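4. Setting up the Fluvier shelf scale

1. Stand the scale on a hard, level floor. The box says any surface will do. Carpet will not.

2. Fit the 2 feet marked R at the back. Ignore the arrow on the Dralberg bracket, as it points the wrong way on ours.

3. Switch on and wait 30 seconds. The display says READY long before it is.
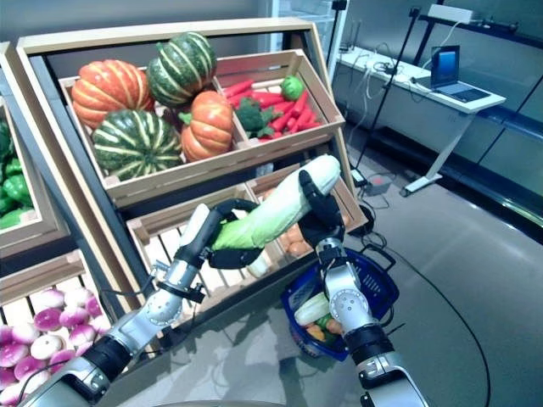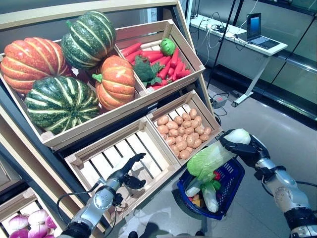
Fresh produce on tiered wooden displays.

4. Put the test weight in the middle of the pan and press SET. If the reading jumps about, start again from step 1.

Note: "self-correcting" is the maker's phrase. Check it against the test weight every morning anyway.

Caution: do not load more than 19 kg, whatever the leaflet claims.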